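March 31, 2024
Bedroom corner, notes on bedding and the yellow top

Good day in the little room! The bed is finally made up the way I wanted it back in January, and I could look at it all afternoon. Plain gray sheet, no blanket, two pillows stacked. Gladys argued for a fitted sheet and I see her point (ours creeps every time somebody leans on the mattress), but the loose one hangs down the side in real folds and looks like a bed a person sleeps in. Keeping it.

The green pillowcases were Archana's pick. The lighter one goes on top, the darker one under it. Yellow on top of those two greens is lovely, and you can find the garment from the doorway without your glasses on, Girish. 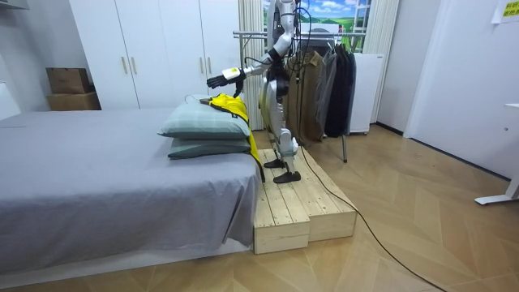
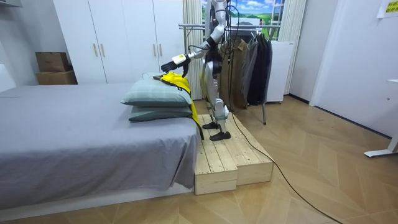
Yellow top on the pillow stack, gray sheet, pine platform against the bed.

Fabric notes, before I forget. The yellow one is soft and slides more than the old Cenbridge shirts did. If it gets dropped in a heap it stays in a heap, and if it gets spread out it wants to travel downhill. I love it for this, it's so much closer to what ends up on my own bed at home. Starting layout from now on: across the top pillow, not smoothed, sleeves wherever they land. Please don't fold it first! Krishnamoorthy folds beautifully and it's no use to us.

We did 20 layouts before lunch and 8 after, then stopped to shake out the sheet and plump the pillows. The lower pillow goes flat first. Swapping the inserts between covers helped a lot, so let's do that every morning.

Platform: the pine still smells great. One board on the step has a rough edge that catches sleeves, and 300 grit should take care of it. Gaurav wants to oil the whole thing. I'd leave it bare, I like the knots.

To do
- wash the yellow top cold, by itself, check if it bleeds
- second gray sheet, same size, so we aren't waiting on the dryer
- ask Archana where the green cases came from, want two more
- sand the step
- try the pillows side by side at the head, top laid across the gap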